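Hinton's water bills are changing, and mine already looks different

I opened my water bill at the kitchen counter last week, coffee in hand, and had to read it twice. There's a new line on it called "base service," and it was 18 dollars before I'd used a drop. If you live in Hinton you probably got the same thing, and judging by my inbox a lot of you are wondering what happened (and a few of you are pretty mad about it!).

So I went over to the utility office on Berhe Street and sat down with Lensa Seyoum, who runs billing for the town. She had a stack of phone messages next to her keyboard and was very nice about adding me to it.

The short version is that Hinton used to charge for water by the gallon and that was pretty much it. Starting with the March bill, every household pays the flat 18 dollars a month, and the price per gallon goes down a bit. The flat part covers pipes, pumps and the people who fix them. The rest covers the water you use.

"The mains don't get cheaper when folks go away for the winter," Seyoum told me. "We were short every January and then catching up all summer."

The town has 1,572 metered homes, and the change hits them differently. Big families will hardly notice, and some will even pay a little less. People who live alone and don't use much, like my neighbor Guilan Bai, will pay more. She washes her dishes once a day in a tub, saves the rinse water for her tomatoes, and was very proud of her tiny bills. When I told her I was writing this she said, "Good, put me in it," so there you go, Guilan.

She isn't wrong to be annoyed. I asked Seyoum about people in her spot and she said there's a discount for low-income households that takes half off the base charge. You do have to apply for it, and the form is two pages long. I filled one out just to see, and it took me less time than finding a parking space on Berhe Street. You can pick it up at the front counter or have it mailed to you. Seniors don't get it automatically, which surprised me, so if you've got a parent or an older neighbor in town please mention it to them.

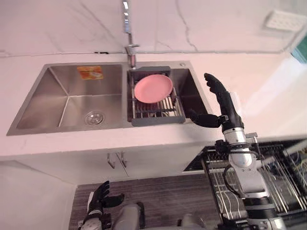 Kitchen use is billed at the new, lower per-gallon rate.

The other half of the story is leaks. The town is swapping out old meters for ones that can be read from the street, and the new ones send a note to the office if water runs all night long without stopping. Fuad Assefa, who is on the crew putting them in, says the usual culprit is a toilet. He carries a little bottle of food coloring in his truck and will happily show you the trick: a few drops in the tank, wait a while without flushing, and look in the bowl. If there's color in there, you've got a leak. (I tried it at home in both bathrooms. One of them is now on my list for the hardware store.)

The crew has finished 1,000 homes so far, mostly on the north side and around the school. The rest should be done before the ground freezes. You don't need to be home for it unless your meter is in the basement, and in that case you'll get a card on your door with a phone number to set up a time. The water goes off for a little while during the swap. Assefa suggests running the tub faucet first when it comes back on, so any grit goes down the drain there and doesn't end up in the screen on your kitchen tap.

I also asked about the rumor that rates are going up again next year. Seyoum says there's no plan for that right now, and that any change would have to go before the town council at an open meeting. I've been to enough of those meetings to know they run long, but I'll be at the next one and will write up whatever gets said about water.

If your bill looks way off, and I mean double or more, call the office before you pay it. They fixed 3 bills in the first batch where the old meter reading had been typed in wrong, and all of those people got a corrected copy in the mail. The office opens at 8 a.m., and the line is shortest right after lunch.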